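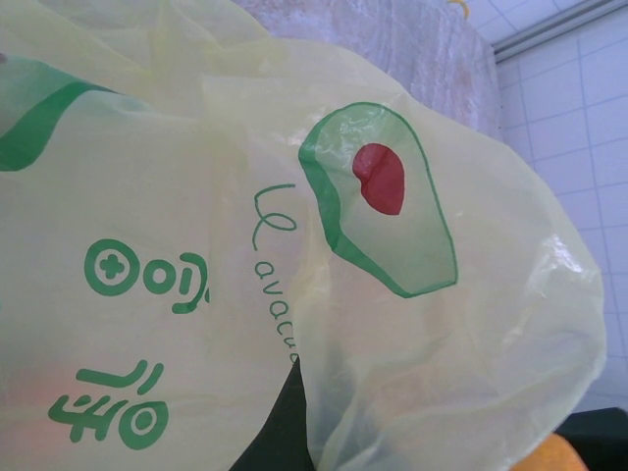 ## Sorting and Storing Thin Plastic Bags

Residents of Osman House are asked to prepare used shopping bags as follows before placing them in the Tikent Street collection bin.

1. Empty the bag completely. Remove receipts, stickers, and food scraps.
2. Check the plastic. Thin, see-through bags are accepted, including those with colored printing such as logos or lettering. Foil-lined bags are not.
3. Wipe the inside with a damp cloth if it held produce, and hang the bag until dry.
4. Lay the bag on a table and smooth out the wrinkles, working from the closed end toward the opening.
5. Fold it lengthwise three times, then roll it tightly from the bottom.

Torn bags may be included if they are clean. Bags kept for reuse should be stored away from the stove and out of the reach of children.

The bin is emptied every Saturday at 8 a.m. Questions may be directed to Aisyah Tambunan at the front office.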